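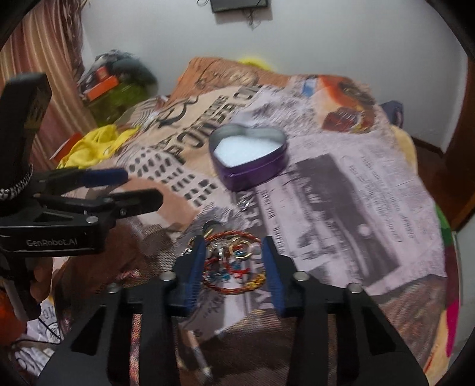 Heart-shaped tin and a little pile of jewelry on a printed cloth.

Part-Time Shop Assistant – Prerkico Vintage & Gifts, Kirkodard

We're looking for a friendly person to join us at our shop on Zuderberg Street, three days a week including Saturdays, starting as soon as you're free and running through the end of October, with a good chance of staying on after that if we all get along (we usually do!).

You'd be serving customers, pricing new stock, untangling more necklaces than you ever thought possible, and helping people who come in with only a vague idea of what their sister might like. Some of our regulars have been stopping by for years and love a chat, so patience and a kind ear matter more to us than a long resume. Shop experience is nice, but we'll happily teach you the register and the rest.

Pay is $1,545 a month, plus 10 percent off anything in the store. There's some lifting on delivery days and a rather steep staircase to the stockroom.

To apply, write a few lines about yourself to Svitlana Ostapchuk, or drop a note in at the counter – we'd love to hear from you by Sun 3 July.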